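# The Recycling Triangle Owes Us an Apology

September 2023
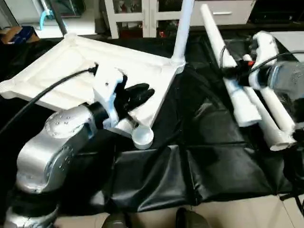 *A white plastic tray on the tabletop.*

I have been washing yogurt cups for most of my adult life. I peel off the foil, rinse out the last spoonful, and put the cup in the blue bin with the small glow of a person who has done right by the sea turtles. In March the town of Draltcombe mailed every household a new recycling guide, and on page 3 I learned that the cups have been going to the landfill all along.

The guide is a remarkable piece of writing. It lists 126 items. Milk jugs are fine. Milk jug caps are fine if they are on the jug, and a contaminant if they are off it. Black plastic is out. Clear clamshells are out, unless they are the kind that are in, and you tell them apart by a number pressed into the bottom in type that would challenge a jeweler.

That number sits inside three chasing arrows, and most people I know take the arrows to mean "recyclable." They mean no such thing. The number tells you which resin the thing is made from, a useful fact if you happen to run a plastics plant and a fairly idle one if you are standing at the sink with a hummus tub. Somebody picked a symbol that looks like a promise and stamped it on everything, and the rest of us have been keeping our end of the deal ever since.

Kurimar, who sell the salad I buy when I am pretending to be a better person, print "Please Recycle!" on a lid that Draltcombe will not take. I wrote to ask about this. The reply thanked me for my passion. It said the lid was recyclable "where facilities exist," and by that standard my car is a submarine where gaskets exist.

The hauler, Begay, is easier to like. Their depot answers the phone. The woman there told me they want bottles and jugs, that they can sell bottles and jugs, and that everything else costs them money to pick out of the pile. I asked why the guide didn't just say that. She said it used to be one line long and people complained.

I would bring back the one line. I would also take the arrows off anything that the town where it is sold won't collect, and let the companies howl about the cost of 2000 different labels. They manage to print a separate one for every holiday.

My neighbors think I should relax. One of them has switched to Skelau tubs, which are compostable, though only in an industrial composter. We don't have one of those either. She keeps the empties stacked in the garage, waiting for progress, and I have started to bring her mine.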